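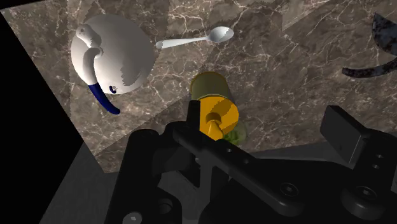 Two seeds is an anecdote, went the first comment on our draft, and if I can't rerun your test from the text alone, I don't count it as a test. We grumbled for an evening and then rewrote half the project around that remark. It was the best thing that happened to us all term!

Project report: Reporting rules for simulated grasping tests
Group Flestberg, robotics lab course
2024-02-27

1. What we set out to do

Our plan was to compare two grasp planners on a rendered countertop with kitchen things on it (a teapot, a spoon, a can and so on) and say which one was better. What we ended up writing is a short set of rules for how a student group should run and report that kind of test. We call it the Postine sheet, after the folder it lived in. The planners are still in here, but they have become the trial case.

2. The rules

The sheet has 12 rules and fits on one page. These are the ones we argued over most:

Rule 3. Write down what counts as a success before the first run. Ours is: object lifted clear of the counter and held for two seconds. A lift that drags a neighboring object along is logged as a failure.

Rule 5. Save the random seed and the starting pose of every object with each run.

Rule 6. No run is deleted. If the physics blows up and the spoon shoots off into space (it happens, and it is very funny the first time), the run stays in the log with a code for "simulator fault" and is reported separately.

Rule 9. State the gripper's maximum force and opening width in the report, with units. We had left both out of our draft.

Rule 11. Never write "the robot can" when you mean "the simulated robot did."

3. Trying the sheet out

We ran 246 trials under the rules, split evenly between the Flerko planner and the Pitkänen planner. Of these, 31 ended as simulator faults. In our old way of working we would have quietly thrown those away, and our success rates would have looked a good deal nicer than they should. Most of the faults came from thin objects lying flat on the counter, so we now think contact settings deserve a rule of their own.

We don't name a winner. The gap between the planners changed direction depending on whether faults were counted as failures, and we find that more interesting than a ranking.

4. Open points

Rule 7 (camera placement) is too vague and two of us read it differently. We also want another group to repeat our runs using only the sheet and the log files. The logs are in the course share under Postine, with a readme that lists the fault codes.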